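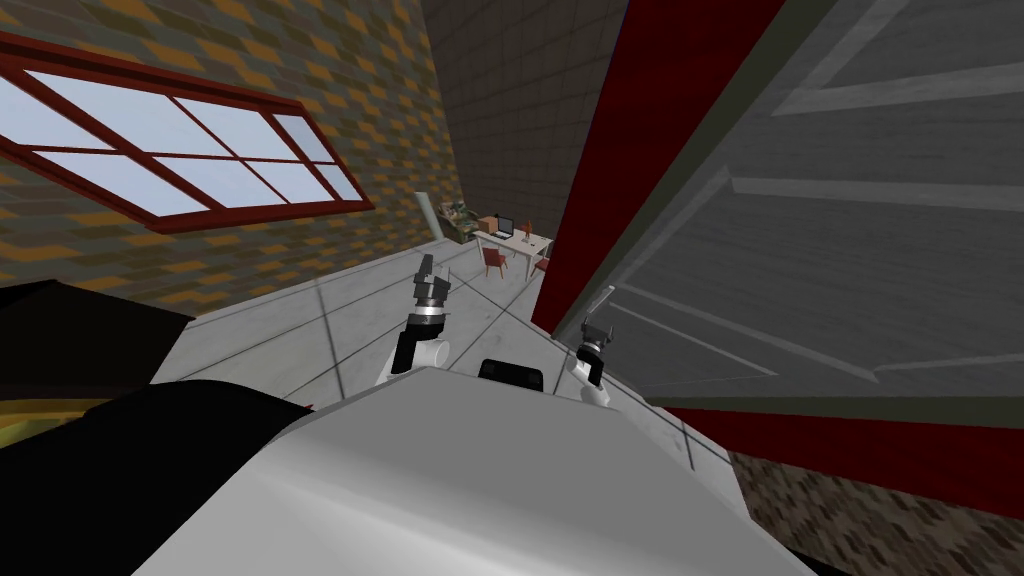

Two arms up, room at a slant.

I have now read three articles telling me to run my dishwasher at night, and every one of them says I will save money. None of them says how much. So in May I started writing down our meter readings, which my sister thinks is a sad way to spend an evening, and I have some doubts to share.

Our power company is Clorside. They have a plan where electricity costs less after nine, and the leaflet has a smiling moon on it. I don't trust a leaflet with a moon on it. The cheap hours are cheap, fine, but the daytime hours cost more than they do on the plain plan, and that part is in small gray type on the back. If you are home all day, like I am, you are paying for the moon. 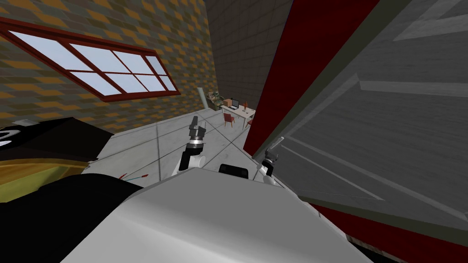
Plilberg Neighbors Writing Club – Member Blogs

Anyway, I tried it. For one billing period everything that could wait, waited. Dishes, towels, the lot. The bill came to 289 dollars. The one before it, on the plain plan, was lower, and yes, I know it got hotter and the air conditioner ran more. That is my whole complaint. You change one thing, the weather changes another, and then somebody with a website tells you it was the dishwasher.

Baptiste next door swears by the plan. He also leaves for work at six and charges his car overnight, so of course he does. I asked to see his bills and he said he'd look for them. I am still waiting. Jona across the street switched and switched back, and says the phone call to get out of it took longer than any laundry she ever put off.

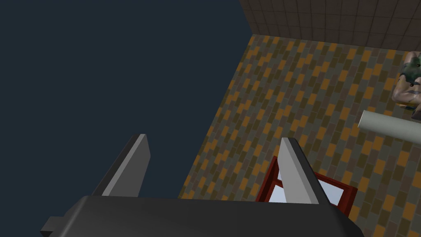
Soledad Park, member and occasional blogger

What bothers me more is the noise. Our machine is old and it thumps when it drains – two thumps, a pause, then a long groan. During the day I don't notice. At eleven at night I lie there waiting for the groan. I also forgot a load of towels until morning and had to wash them again, and I'd like to see that in an article about saving.

Somebody will write in to say I should buy a new machine with a delay timer. I looked. The one I liked cost more than 80 dollars extra for the model with the timer, and I already own a finger that can press a button.

I'm back on the plain plan for now. I'll keep writing down the readings through the winter, when the air conditioner can't be blamed for anything, and if the night hours look better then I will say so on this page. Baptiste, if you are reading, I would still like to see those bills.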